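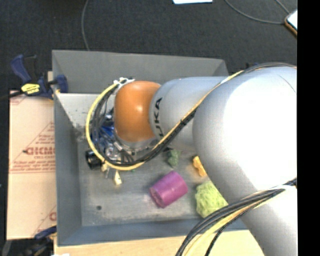
April 2021

Box compression, Prestell board, continued

Picking up from the last entry. The second lot of Prestell double-wall came out of the conditioning room this morning and we crushed the whole lot, 19 boxes, between the fixed platens. Nipon ran the press, I wrote down peaks and looked at the failures. Boxes were empty, closed and taped on the long seam only, the same as the first lot. Weight of a made-up box is 535 g, tape included, taken on one box only and not meant as an average.

Mean peak load for the lot 2693 N. This is lower than the first lot and lower than what Rojanasak put in their drawing note. The spread is also wider than I like. Three boxes sit well below the rest, and if they are left out the mean comes up but still does not reach the drawing value. I have left them in. There was nothing wrong with the way they were tested and I have no grounds to drop them.

Failure modes

Most went the usual way: panels bow out, the corners hold, then one corner creases a little below the top score and the load falls off. The three low ones were different. The crease started at the hand hole on the short side and ran down to the bottom score before any corner gave. On all three the hand hole edge is torn at the lower radius. It is hard to say whether the tear was there before loading. Jirayu went through the unused blanks from the same bundle and found several with fuzzy, half-cut edges at that radius, so I lean toward a dull die, but the bundle was already opened and handled and it proves nothing.

One box rocked when it was set down. Bottom flaps were overlapping instead of meeting. Its load curve has a long soft toe and then joins the others. Peak is near the middle of the lot, so the rocking does not seem to cost much once the platen has pressed it square.

Preload

We had an argument about this last time and did not write down the outcome, so: zero deflection is taken at the preload, and the preload is the one on the laminated card by the press. Do not zero at first contact. The first-contact numbers from Kamol's early runs are in the old book and cannot be compared with anything here. The peaks are fine, the deflections are not.

Moisture

Cut strips from the panels of six crushed boxes, well clear of the creases, and put them in the oven. Strip length 100 mm, full panel height not needed. Weighed in, dried, weighed out, dried again until the weight stopped moving. Moisture content is higher than for the first lot, by enough to explain part of the drop in load. Not all of it, by the usual rule of thumb.

Checked the Westhorpe logger in the conditioning room. Temperature is flat. Humidity shows a hump on the second night lasting a few hours, then comes back down. The boxes had plenty of time after that to settle, but board that has taken on moisture and is then dried back does not end up at the same place as board that came up from dry. We know this and still did not dry the blanks first. The first lot was pre-dried. Vichien pointed it out when he read the entry over my shoulder, and he is right: the two lots do not have the same history and the comparison is weak until that is fixed.

The logger sensor hangs near the door. Moved it to the middle shelf after reading out the data. Entries from here on are middle shelf.

Edge crush

Short-column samples cut from the same panels. The first few were thrown away: the saw blade was leaving a burr on the inner liner and the samples leaned in the clamp. Changed to the twin-knife cutter and they stand up properly. Results from the knife-cut samples are close to the first lot, a little lower, and tight. So the board itself looks to be more or less what it was. That points back to the box: scoring, hand holes, the glue joint, or the way we made them up.

Glue joint opened by hand on four boxes. Fiber tear across nearly the full width on three. On the fourth the adhesive had skinned over along the top part of the joint and came away clean. That box was not one of the low ones.

Score lines

Measured caliper beside the score and on the score, both lots. The second lot is pressed deeper on the top flap score. Liner is cracked on the outside in places, visible under the hand lens when the flap is folded back past square. No cracking on the first lot. A deep score should roll over sooner and give a lower stiffness early on, and the curves do show some of that, but I would not expect it to move the peak this far.

Plukidon liner

Nattawut asked if the blanks with the Plukidon liner could go in with this series. They can go in the conditioning room now, there is shelf space, but they should be kept as their own series. Outer liner is heavier and the flute profile is not the same. I do not want them averaged into anything by accident. Marked the bundle in green pencil on the end.

Platen check

After the last box Nipon put the dial gauge across the four corners of the upper platen. Out of parallel slightly, back left low, within what the card allows. Same corner as at the last check and slightly more than then. Worth looking at whether the failed corners on the boxes favor that side. I did not mark box orientation on the platen for this lot, so that cannot be answered from these samples. Orientation arrow to be drawn on every box from now on, pointing to the press column.

To do

Pre-dry a fresh set of second-lot blanks, then condition and crush. Same number as today if the bundle stretches to it.

Make up half of them with the hand holes uncut. Jirayu to ask Rojanasak for unpunched blanks. If they will not run any, patch the holes from the inside and note it.

Repeat the moisture strips on boxes taken straight from the room, before crushing. Today's strips sat on the bench while we finished the run and may have drifted.

New blade for the saw, or take the saw off the sample cutting list altogether. Kamol prefers the second.

Curves are saved under the lot number. The rocking box has its own file, the press software would not let me append a comment to it.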